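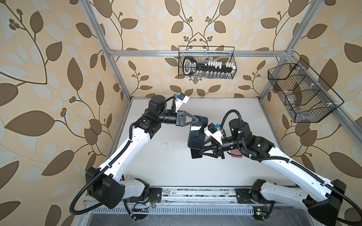

Living With the Arms: Shop Tips From the Soslow Repair Bench
Posted 2021-01-26 in Workshop Tips

Soslow has been fixing phones in Dasunport for long enough that we still own a drawer of flip phone hinges. When two robot arms took over the picking up, passing along and laying down of handsets at the intake bench, we expected either disaster or early retirement. We got a new list of chores. These are the habits that have stuck, and most of them will do for any small shop that has let a machine in and now has to share a room with it.

Decide who owns the table

Before the arms, the intake table belonged to everybody, which meant it belonged to coffee. Phones came in, phones went out, and in between there was a sandwich. A robot arm has no opinion on your sandwich and will reach straight through it.

Pick a line and stick to it. Ours is the front edge of the table. Past that line, nothing goes in unless it is part of the job, and nobody reaches in until the arms are stopped. That includes people who only need a second. If you find you are forever reaching in for the same screwdriver, the screwdriver lives in the wrong place.

Give the humans a table too. This was our biggest mistake. We handed over the good bench with the good light and then wondered why the repair side was in a mood for a month. A folding table and a 50-dollar lamp fixed more morale than any meeting did.

Feed it what it can handle

Handsets reach us in every condition known to pockets. The arms are happiest with a bare phone or one in a plain, snug case. Wallet cases flop open. Ring holders snag. Glitter cases shed, and you will be finding it in the gripper until spring.

So somebody now undresses phones for a living, at least until lunch. Take off the wallet cases, the charms and the stick-on card pockets, bag them, and write the ticket number on the bag. Use a real marker. Pencil on a plastic bag is a wish.

Peel half-dead screen protectors before the phone goes in, and warn the customer first. People get attached to the strangest things. We had a man mourn a protector with 2 cracks and a fingerprint in it that he said was his daughter's.

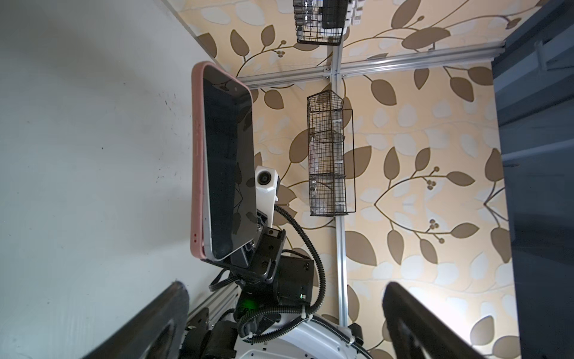 Should you leave the case on when a robot is going to grip the phone?

Leave it on if it fits tightly and the sides are flat enough to hold, and take it off if it slides, folds or has anything hanging from it. If you can wiggle it with a thumb, it comes off.

Keep the count on paper

The arms do the handling at intake and the software does the logging, and we still keep a clipboard. The younger half of the shop finds this adorable. The clipboard has one job: write down what went in at the start of the run and what came out at the end. On our busiest day in January we logged 69 handsets, and the paper and the software disagreed until closing time. The missing phone was in an apron.

Write down the color as well as the model. Black phones are like socks. One pink one in a batch is a kindness to everybody.

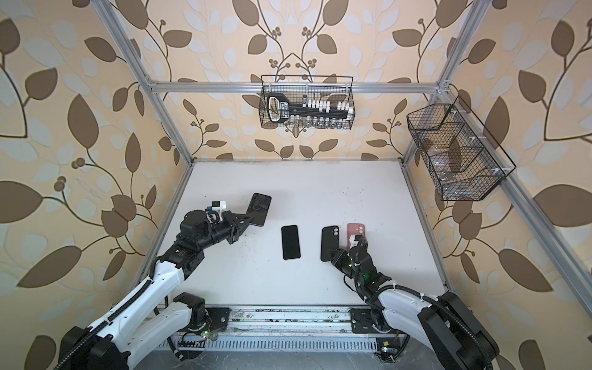 Put the ticket number on the phone itself if you can, on a small label that peels off clean. We buy ours from Tannous, mostly on account of their being the only ones who answer the telephone. Stick it somewhere flat, keep it away from the camera lenses, and never put two labels on one phone "to be safe." Two labels will eventually say two different things.

What changed for the people

Nobody here lost a job, though a couple of jobs lost their shape. The person who used to spend the morning moving handsets from one spot to the next now spends it getting them ready, watching the first few go through, and working out why the fourth one didn't. It is easier on the wrists and harder on the patience.

Rotate the watching. It is duller than it sounds. After an hour you will have stopped seeing anything and started composing letters to your landlord. We swap at the top of every hour, with a kitchen timer, and the timer outranks the boss.

Teach everyone to stop the thing. Everyone means the weekend kid and the bookkeeper. Have each of them do it once for real while the arms are moving and somebody stands by. The first time, most people press the button as if it were hot.

Ask the people at the bench before you change the routine. We use a scheduling program called Vistell, and it once moved the intake run to the same half hour as the delivery truck. The program thought this was efficient. The three of us at the back door had other words.

And let people grumble. A new machine is a perfectly good thing to complain about, and it saves wear on the family.
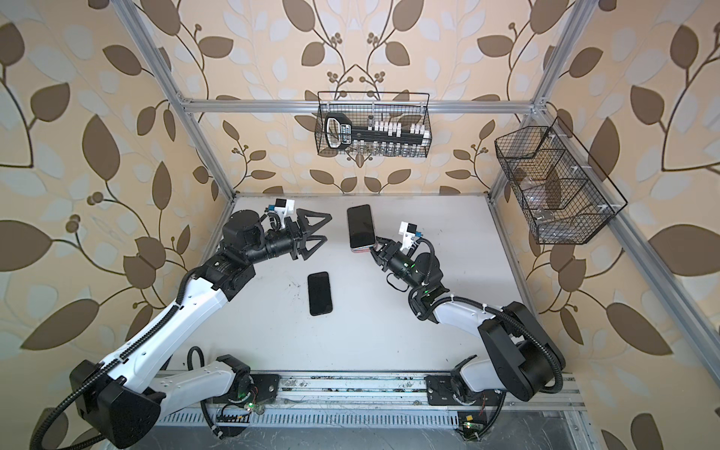 Cleaning is the chore the sales brochure skips. We had assumed a machine that handles phones all day would stay about as clean as a phone, which should have told us something. Look at the track along the near edge, under the arm bases, and you will see how far good intentions got us: dust, scuffs and dirt, and a white tabletop with its own collection of specks and smudges. Stop everything, cut the power, then go along the track with a soft brush and a small vacuum nozzle, keeping well clear of the circuit boards near the bases. Wipe the table last or you will wipe it twice. We do it at the end of the day, when everyone is tired enough to be slow about it.

Check the cables while you are down there. You are looking for rubbed spots, loose ties and anything that has crept closer to where the arm bends. Take a photo on your own phone the day everything is tidy and compare against it later.

Small storage goes up on the frame. Wire baskets are cheap, they don't hold crumbs, and you can see from across the room that the thing you want isn't in them. Fasten them with more ties than you think they need, and check they sit outside the arms' reach before you fill them.

Last one, for whoever closes up. Clear the table, sign the clipboard, shut down the arms, then the lights. In that order, please. We have tried it the other way.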